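The Gusten code of practice for small manipulation labs has 17 sections, and I have now read all of them twice, the second time with a pencil. It was adopted at our site in Isthorpe in August, after a meeting I attended and did not enjoy. I voted for it. I would vote for perhaps a third of it today.

I should say what kind of work we're talking about, since the code never quite does. We run tabletop arms. They pick up cords, mugs, plates, bits of cloth and put them somewhere else. The arms are small and slow next to anything in a car plant. You can still get a finger pinched, and a wrist coming down on the back of a hand hurts a good deal, so I'm not going to argue that rules are for other people. I've written incident reports. One of them was about me.

My complaint is that the code mostly covers things that are easy to write down.

Take section 4, on enclosures. Panels on both sides, a back wall, a light even color, no gaps a sleeve could get through. Fine. A panel is a panel, and any inspector can walk up and knock on it. We comply. What section 4 has nothing to say about is the open side, where people load the table. Every awkward moment I've had in six years came from there. Someone reaches in to set a plate straight while the arm is holding position, and "holding position" looks exactly like "switched off" to a person who has been doing this since eight in the morning. The code gives two pages to panels and one sentence to reaching in, and the sentence says that staff should "exercise awareness."

I have never known what to do with a rule like that. You can't fail it until you've been hurt, and then you failed it by definition.

Trinity Alcantara, who sat on the drafting group, has been patient with me about this. Her position is that a code has to be written for the weakest lab that will sign it, and that if you demand a proper interlock on the open side half the signatories walk away. She may be right about the politics. I'd still like the document to say so. Put in a line: we think you should have an interlock here, and we didn't require one because it costs money. I would respect that line more than the other 40 pages.

Then there's the matter of cables, section 9. The code wants every cable on a moving arm "secured along its full length." I assume this was written by somebody who had seen a cable snag, and who hadn't seen one tear out of its connector because it was tied down too tight at the elbow. An arm bends. A cable that has no slack at the joint will find some, usually at the plug. The people who wire these things leave a loop over the wrist and another at the elbow, and they judge the size of it by moving the arm through its whole reach by hand and watching. That's a good practice. It takes ten minutes and you could describe it in a paragraph. Instead we have a rule that everybody breaks sensibly, and once people get used to breaking one rule sensibly they start looking at the rest.

We had an audit under section 9. The auditor wrote up the loops. Noemi Doucet moved the arm through its reach for him, slowly, and he watched it and agreed with her that tying it down would be a mistake, and then he wrote it up anyway. I don't blame him. The form has a box.

The part of the code that gets the most praise is the part on evaluation, and it's the part I trust least. Section 12 says any claim about a task must rest on at least 300 trials, logged, with a success rate. Three hundred sounds serious. People outside the field hear it and nod. But a number of trials tells you nothing until you know what counted as a trial and what counted as a success, and on both of those the code defers to "the operator's reasonable judgment."

Let me give the case that turned me sour. Puketti, a firm that does contract sorting work and shares our building, published a figure last year for a soft-goods task. Loose strands out of a divided bin, one compartment at a time. Their log ran to 689 entries, more than double what the code asks. I asked to see it and they let me, which is to their credit, and plenty of firms wouldn't have. Going through it I found that an attempt where the gripper closed on nothing was entered as a "re-approach" and folded into the next attempt. An attempt that came up with three strands when it wanted one was a success, because the bin was the thing being emptied. None of this was hidden. It was all there in the notes column. By the code it was perfectly good practice, and I would have thrown out the headline figure on the strength of it.

Nor do I think they were trying to fool anyone. Their engineers had been asked for a number and had produced one with care. If you had asked them instead, "what does it do when it gets a tangle?" they would have told you, at length, and you'd have learned something.

Soft things are where a rule like section 12 really comes apart. With a mug you can say what success is. It's upright, it's in the tray, it isn't chipped. With a heap of cord you can argue all afternoon. Did it pick up the cord if one end is still in the bin? Did it put the cord in the right place if a neighbor came along with it? Every lab answers these, because it has to in order to fill in the log, and every lab answers them differently, and then the rates get set side by side in a table as though they measured one thing. The code could have fixed this. It could have required that the definition of success be written out before the first trial and printed next to the number. One sentence. I proposed it and was told it would be "burdensome for new entrants."

Trials also get picked by the person who sets the table. I don't mean cheating. I mean that after a few weeks of loading bins you know which way the cord has to lie for the arm to have a chance, and your hands start laying it that way. I've caught myself doing it. The remedy is to have somebody else set up, somebody who doesn't know or care what the arm finds hard, and to photograph the table before each run. The code mentions photographs, once, under "record keeping," where it says they should be stored for a suitable period.

I've been told I'm against standards. I grew up in a house with wiring my uncle did, so no. I like a rule that has a test attached. The old Mahmoud sheet, which we used before all this, was a single page taped to the inside of the cabinet door, and it had 20 items on it. Is the stop button where your left hand falls. Has somebody pressed it today. Is there anything on the near rail that wasn't there yesterday. Did you power down before you touched the bin. You could answer any of them with a yes or a no in the time it takes to put your coffee down. It was missing a lot. It said nothing about data, nothing about training, nothing about who signs what, and the typing was terrible. But people did it. Every morning, for years, I watched people do it, and I haven't once seen anybody open the Gusten code before starting work.

Supporters of the code will say that the two can live together, that the sheet is for the bench and the code is for the office. In principle, yes. In practice the sheet came down the week the code was adopted, because section 2 says no superseded safety document may remain on display. It took someone less than a minute with a thumbnail. There are still four squares of tape on the door.

What would I keep? Section 3, on stop buttons, is sound, and I gather it was written by someone who has used one. Section 7, on the payload limit, is fine. Section 14 makes labs report near misses to each other, and I think that could turn out to be the best thing in it, if labs do it. So far we've had two reports, both of them ours. I'd keep the trial minimum too, with the definition printed beside it. I would drop section 9 and ask Noemi to write the replacement, and I'd send the enclosure section back with a note asking what happens on the side where the people stand.

And I'd want the revision done at a bench. The drafting group met by video and then in a hotel. I understand why. It's hard to get twelve people around a table when most of the table is taken up with arms. But there are questions that only come up when you're there with the thing running - where does my elbow go, what am I leaning on, can I see the gripper from here or am I guessing - and I can't find a single one of those questions in the text. 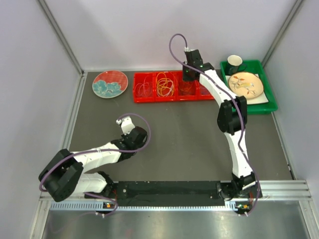 The comment period closes on a Friday and I've sent in four pages, with the tangle question first. Trinity says all comments get read. If you run a lab under this code and you've been quietly working around part of it, send that in as well, with the section number and what you do in its place. They can't revise for a practice they've never heard of, and I would like the next auditor to have a different box on his form.

Contact | Copyright the author, reprint with permission | Back to top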